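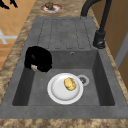 Figure 4. Single-basin sink with integrated ribbed drainboard (computer rendering).

4.2 Drying habits and the shared kitchen

Of all the topics in our household survey, washing-up produced the liveliest answers by far. We had set aside one short question for it, and people filled the margins! Of the 749 households that returned the Brundance questionnaire, 42 wrote a full extra page on how dishes ought to be dried, and several of those pages were signed by two people who plainly disagreed.

The main split was between those who leave things to drain and those who reach for a tea towel at once. Georgiou's earlier study of rented flats in Lorell found the same divide, and we were delighted to see it turn up again in a town with much older housing. Drainers tended to wash up once a day, usually after the evening meal. Towel users washed little and often, and put each item away before starting the next.

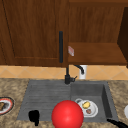 Where people store their crockery seems to matter a great deal too. Respondents who kept plates within a step of the sink were more likely to dry by hand, while those who had to cross the room let the pile grow, in one case for up to 17 hours. Dimitrov's notion of the "resting dish", clean but not yet home, fits these accounts wonderfully well. It also helps with a puzzle from the April interviews, in which many people described a mug on the drainboard as already put away. We return to the mug in Section 5, where the diaries let us follow single items through the week.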